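FOR IMMEDIATE RELEASE

Pirkton Stops Shipping Sostis Controllers Over Grip Fault 713, Asks All Sites to Pause Suturing Work

WURGATE, December 22, 2022

Hi everyone. I'm Sylvie Hawthorne and I run product safety at Pirkton. We normally send these releases out in the company voice, with a quote from somebody dropped into the second paragraph, but I asked if I could write this one myself, and to my surprise they let me.

We have a fault in the Sostis instrument controller. It can let a needle driver loosen its grip on a needle after the system has been paused and started again. We've stopped shipping the controller, and we're asking every site that has one to stop using it for suturing until we've been out to change a board. No injuries have been reported to us. I want that near the top, and I also don't want anybody to read it and relax, so please keep going.

What's affected

Any Sostis controller with a grip board from lot 2424. The lot number is printed on a white label inside the service door, on the lower left, under the fan cover (you'll need the short hex key that came in the drawer). There are 54 of these controllers out in the field. All of them are in teaching labs and research centers, and we have written to every one of those sites directly. If you have a Sostis and you haven't had a letter from me, check the label anyway and call us. Addresses go stale and people change jobs, and I would much rather take a hundred calls about controllers that are fine.

Controllers shipped before July don't have boards from this lot, unless we replaced yours during a repair. If we've had your controller back at Wurgate for any reason since then, treat it as affected until you've looked at the label.

What happens

You pause the system with the jaws closed. Maybe the trainee needs to switch seats, maybe the instructor wants to talk through the next bite. The arms hold still, just as they should. Then you press resume, and for a short moment the controller reads the grip force as higher than it really is. It thinks it's squeezing too hard, so it backs off. The jaws don't spring open! If they did, you'd see it and stop. They ease, by an amount that's hard to spot on the screen, and the needle can then turn or slide the next time there's any pull on it.

After that one of two things happens. Either the controller notices that its numbers don't agree, puts up error 713 and locks the arm, or it doesn't notice and carries on with a weak grip. It's the second one that had me up at night. A lock with an error code is annoying. A weak grip with a cheerful green light next to it is a safety problem, and that's how we've classed it. 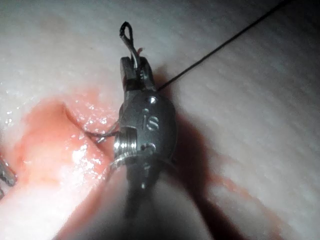
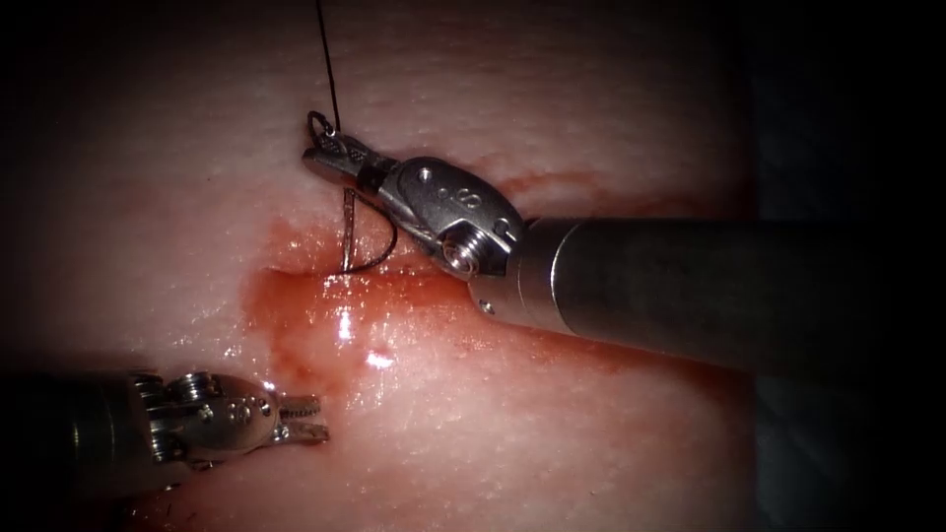 Grip force matters most in a fairly small part of the job, and that's the part our fault picks on. When the driver is carrying an empty needle through open space, a slightly soft hold might never show. Once the point is in the tissue it's a different story, and you can see why at the jaws: they're closed on a thin curved needle with a black thread running away from it, and all the control anybody has over that curve comes from those two little metal tips. Let them ease off and the needle wants to roll. A roll at that stage changes the path of the point inside the tissue, where the camera can't follow it, and the natural reaction of the person at the console is to push a bit more. Please don't push. If the needle moves in the jaws after a resume, stop there.

How we found out

We got a call in July from a training lab saying that needles were "going floppy" after breaks. I'm quoting our own call log there. We asked them to send the instrument in, we tested the instrument, and the instrument was fine. We sent it back with a polite note. I've reread that note a few times this month and I wince every time, because the answer was sitting in the controller and we never asked for the controller. We closed the call as wear on the jaws.

More calls came in through the fall, 12 in all by the time somebody on our service desk lined them up and noticed the word "resume" in most of them. She brought it to me on a Tuesday-sized stack of printouts and we set up a bench that same afternoon. It took us most of a day of pausing and restarting before we saw it happen, and then it happened again within the hour. We had the shipping hold in place that evening.

The cause is a small part on the grip board, a reference chip that settles too slowly after it wakes up. The boards are built for us by Kaneko, and I want to be fair to them: they built what we asked for. We approved a change to that chip so we could keep up with orders. Our test for the change checked the grip with the system running, and it checked the grip with the system cold. It never checked a pause and a resume. That gap was ours, and the test had my signature on it.

What to do if you have an affected controller

Stop suturing with it. You can still use it for camera practice and for moving the arms around with nothing in the jaws, and I know plenty of you have courses booked and will be glad of that much.

If you're reading this in the middle of a session, don't pause. Bring the work to a point where the needle is clear of the tissue, let go of it over the tray, and shut down in the usual way.

If the system is already paused with a needle in the tissue, leave it paused. Use the manual release on the instrument, have a second person support the needle with a hand tool, and take the instrument out before you restart anything. The steps are in the back of the blue service guide, and our phone team will walk you through them with the book open in front of them. Please don't do it from memory. I've done it lots of times and I still read the page.

If you get error 713, write down what you were doing, leave the power on and call. The controller keeps a record of the last stretch of grip readings and wipes it when the power goes off, so that switch really matters to us.

And please don't swap boards between controllers to get one good machine out of two. Each board is matched to its controller here at Wurgate, and a mismatched pair can give you a wrong grip reading all the time, paused or not.

What we're doing

New boards go back to the original chip. We'll come out to every site and fit them, and we'll check the grip with you in the room, including through a long run of pauses, before we sign the machine back into use. There's no charge for the visit, the board or the check. Sites that use their controllers for live teaching courses get the first visits, and research sites come next. If you've got a deadline that makes this order unfair, tell us. We've already moved two sites up after they called and explained.

We're also changing the software so that the arm stays locked after a resume until two separate grip readings agree. You'll notice it as a short wait and a soft beep. Some of our own testers find the beep irritating and we may change the sound, but the wait is staying.

On the less visible side, any part change that touches grip, however tiny, now gets the full test with pauses included, and someone outside my group has to sign it. Complaints that mention an instrument will have the controller checked too. The lab that called us back in July has had an apology from me over the phone, and their old call has been reopened and linked to this fault in our records.

A few things people have already asked

Are the instruments themselves okay? Yes. If we told you in the fall that your jaws were worn and you bought new ones from us because of it, we owe you money. Call the service desk and we'll refund the purchase.

Does it affect the second arm? It can. Both arms get their grip reading from the same board, so a grasper can ease off in the same way as a needle driver. We've had more reports on the driver side, and I suspect that's because a turning needle is simply easier to notice than a bit of tissue slipping.

Can you do the exercises without ever pausing? I understand the thinking, and no, please don't. The system also pauses itself if somebody lifts their head from the viewer or bumps the foot switch, and you can't plan around that.

Will there be another update? Yes, once the first visits are done, and I'll write that one too, with whatever the returned boards have shown us by then.

About Pirkton

Pirkton designs and builds controllers for robotic instruments at its plant in Wurgate. The Sostis controller is used in surgical training and research labs.

Contact

Sylvie Hawthorne, Product Safety, Pirkton, Wurgate. For service visits, refunds or help with a paused system, please call the service desk number on the front of your controller and say "grip board" to whoever picks up. They'll put you straight through.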